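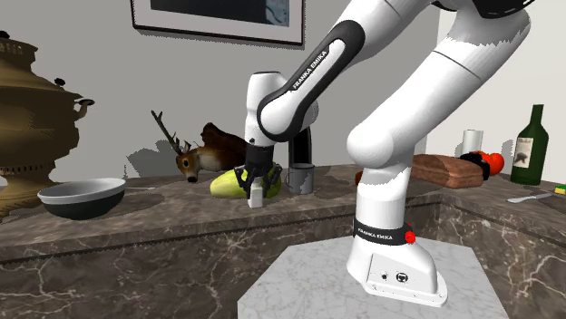

Print this page | E-mail this page

Home | Data | Notes | Contact

# Hillum Pantry Labels

A table of package label text from dry and canned groceries, typed in by hand. Each row is one product as it was sold in one store. The table has 2,432 rows.

The data was put together by Souad Ouali for a study of how serving sizes are worded on small packages. It has since been used for spelling checks, unit conversion tests and one class on reading food labels.

## Files

- `labels.csv` - the main table, one row per product
- `stores.csv` - store codes and the type of store
- `units.csv` - every unit spelling found on a label, with the standard form next to it
- `changes.txt` - corrections, newest first

All files are UTF-8 with a header row. Fields that contain commas are in double quotes. Line breaks inside a label were replaced with a single space.

## Columns in labels.csv

| Column | Meaning |
|---|---|
| `row_id` | Whole number, never reused |
| `store` | Code that matches `stores.csv` |
| `category` | One of 9 categories, see below |
| `net_text` | Net contents exactly as printed |
| `net_grams` | Net contents in grams, blank for liquids |
| `net_ml` | Net contents in milliliters, blank for solids |
| `serving_text` | Serving size exactly as printed |
| `servings` | Servings per package as printed |
| `storage_text` | Storage advice, if any |
| `checked` | 1 if a second reader compared the row with the package |

Brand names are not in the table. They were left out at the start and were not kept anywhere else, so please don't write to ask for them.

## Categories

The categories are grains, pasta, beans, canned vegetables, canned fruit, soup, baking, spices, and drinks. Broth is under soup, even when the store shelved it with drinks. Powdered milk is under baking. Coconut milk gave us the most trouble and ended up under baking too.

## How the labels were read

Labels were copied from packages in stores in the Hillum and Purba areas. Readers typed what they saw, including misspellings. Where a label was in more than one language, only the English text was typed. If a sticker covered part of the label, the covered words were entered as `[covered]`.

A second reader checked 300 rows, picked at random within each category. Most of the differences were in `serving_text`, where one reader kept the parentheses and the other dropped them. The rule now is to keep them. Older rows were fixed where the package could be found again, but not all of them could.

## Known problems

- `servings` is text, not a number. Labels say things like "varies" or "2.5", and a few give a range.
- Rows from store code P4 have no `storage_text`. The reader there skipped the column.
- Fluid ounces and ounces by weight were mixed up in parts of the soup category. Use `net_text` if this matters to you.
- Spices are thin. Many small jars carry no serving size at all, and those were passed over in the first round.
- The stores were picked for being easy to get to. Don't use the table to say what is common in stores in general.

## Loading

Read `row_id` as an integer and everything else as text, then convert the two net contents columns. Some spreadsheet programs turn serving sizes such as "1/2" into dates. Import the column as text to avoid this - opening the file with a double click will damage it.

## Updates

Corrections are collected and added every November. Between updates the files don't change. If you find an error, send the `row_id`, the column and what you think it should say. A clear picture of the package label helps but isn't required.

## Use

Free to use and share with credit to Souad Ouali and the name of the table. If you change the rows, say so in your own notes.

Print this page | E-mail this page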